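Ticket: Desktop tower does not start after memory change
Opened by: Daichi Oda
Opened: 23 July 2020
Status: Waiting for part

The tower from the Liludcombe office gives no picture on the monitor. The fan turns for a few seconds, then it stops and starts again. I took the memory out and opened the socket. Photos are attached. 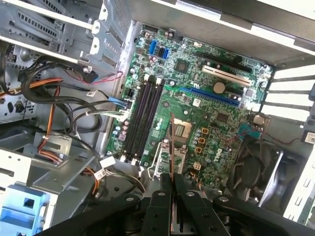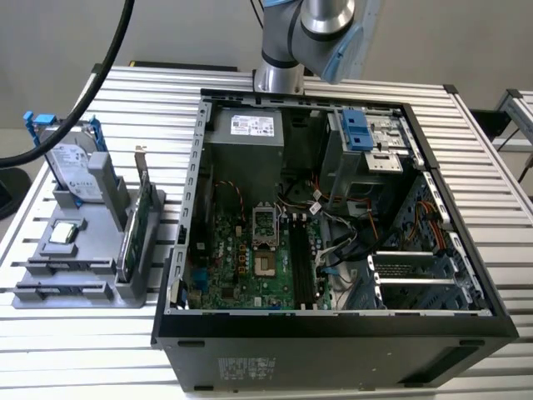 Culel Desktop Support, Hardware Bench

Log

Entry 1. The user reports that the computer was fine until more memory was added. After this it restarted by itself again and again. I tried one module alone, in each of the four slots, and the result was the same every time. Both photos show the board with the memory slots empty.

Entry 2. I tested the power supply with the tester from Wodell. All voltages are inside the limits. I do not think we need to order a new one.

Entry 3. Coin battery measured and it is low. I put a new one and cleared the settings. No change in the fault, but please keep the new battery in.

Entry 4. Processor socket. I looked at the contacts with the magnifier, row by row, for 20 minutes. Near one corner there are two contacts which do not stand in line with the others. I did not try to bend them. My hand is not so steady and I prefer that Ong looks first.

Entry 5. Reply from Ong: "Leave them. Check the same processor in the spare board." Done. The processor starts normally in the spare board and also passes the memory test with the modules of the user. So the fault is on the board side.

Entry 6. Replacement board requested from Wodell, same form and same slots - the user still has one old card which needs the long white PCI slot, so please do not accept a board without it. Delivery note will have shelf number 31.

To do when the board comes: new thermal paste, all four modules back, memory test for one night. The drive also goes back in.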